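プラスチックはなぜいろいろな形になるのか

1　プラスチックの正体

プラスチックは、とても小さなつぶが長くつながった「高分子」という物質でできている。つぶの一つ一つを「モノマー」、つながったものを「ポリマー」とよぶ。「モノ」は一つ、「ポリ」はたくさんという意味である。

紙のクリップをたくさんつないだ鎖を想像してほしい。クリップ一個がモノマー、鎖がポリマーにあたる。ただし、本物の鎖はクリップの鎖よりはるかに長い。2,000個のモノマーがつながった鎖でも、目で見ることはできない。

原料の多くは石油からとれる「ナフサ」という液体である。ナフサを高い温度で分解すると、エチレンやプロピレンなどの気体ができる。エチレンをつなげるとポリエチレン、プロピレンをつなげるとポリプロピレンになる。

2　ふくろと容器のちがい

同じプラスチックでも、ふくろはやわらかく、容器はかたい。このちがいは、おもに次のことで決まる。

・厚さ
うすいものは曲がりやすく、厚いものは曲がりにくい。同じ材料でも、厚さが2倍になると板の曲がりにくさは8倍になる。

・鎖のならび方
鎖に枝が少ないと、きちんとならんですき間が少なくなり、かたくなる。枝が多いとすき間が増え、やわらかくなる。

・まぜるもの
色をつける粉や、やわらかくする薬品などを加えることがある。これらを「添加剤」という。

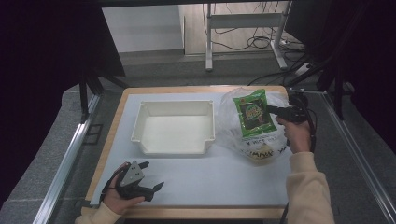
ポリエチレンには、枝の少ない「高密度ポリエチレン」と、枝の多い「低密度ポリエチレン」がある。高密度のうすいふくろは手でさわるとシャカシャカと音がする。低密度のふくろは、しなやかで音が小さい。

おかしのふくろには、性質のちがうフィルムを何枚も重ねたものが多い。外側は印刷のための層、中間は酸素や水蒸気を通しにくくする層、内側は熱でくっつけて口をとじるための層である。中間の層に、とてもうすいアルミニウムをつけることもある。油をふくむ食品は、酸素や光にふれると味が変わりやすい。

3　形をつくる方法

熱するとやわらかくなり、冷やすとかたまるプラスチックを「熱可塑性樹脂」という。この性質を利用して、工場では次のような方法で形をつくる。

射出成形
とかした樹脂を金型のすき間におしこみ、冷やしてから取り出す。ふたや箱など、細かい形のものに向いている。

真空成形
熱してやわらかくした板を型にかぶせ、型と板の間の空気をぬく。板は型にぴったりとはりつく。浅い容器によく使われる。

インフレーション成形
とかした樹脂を輪の形の口からおし出し、中に空気をふきこむ。長い風船のようなつつができる。これをつぶして切り、片方をとじるとふくろになる。

容器のかべがななめになっているのは、型からぬきやすくするためである。このかたむきを「ぬきこう配」という。かべがまっすぐだと、型とこすれて傷がついたり、ぬけなくなったりする。また、角に丸みがあると、力が一か所に集まりにくく、われにくい。ふちをふくらませたり折り返したりすると、全体がねじれにくくなる。

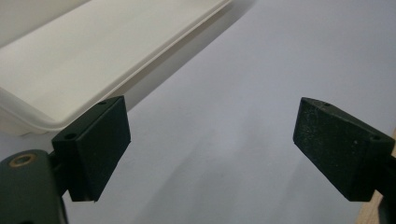

図2　白いプラスチックのトレー。ふちは丸く、側面は外へかたむいている。

4　家でできる観察

家にあるプラスチックの容器を使って、次のことを調べてみよう。

用意するもの
・水を入れた洗面器
・洗ったプラスチックの容器やふくろ
・はさみ
・ノート

手順
(1)　表示を見て、材料の記号を書きうつす。PEはポリエチレン、PPはポリプロピレン、PSはポリスチレン、PETはポリエチレンテレフタレートである。
(2)　切ってもよいものから、小さな切れはしをつくる。はさみを使うときは、大人といっしょに行う。
(3)　切れはしを水の中にしずめ、指で表面のあわを取ってから手をはなす。
(4)　うくか、しずむかを記録する。

PEとPPは水より密度が小さいので、ふつうは水にうく。PETは水より密度が大きく、しずむ。PSも水より少し重いが、発泡スチロールのようにあわをふくむものはうく。リサイクル工場でも、この差を利用して材料を分けることがある。

火で熱して調べてはいけない。有害な煙が出たり、やけどをしたりする危険がある。

ことばの説明

密度：同じ体積で比べたときの重さ。
金型：材料を決まった形にするための金属の型。
樹脂：プラスチックの材料となる物質。
フィルム：うすいまくの形にしたもの。

文：ファティマ・バシール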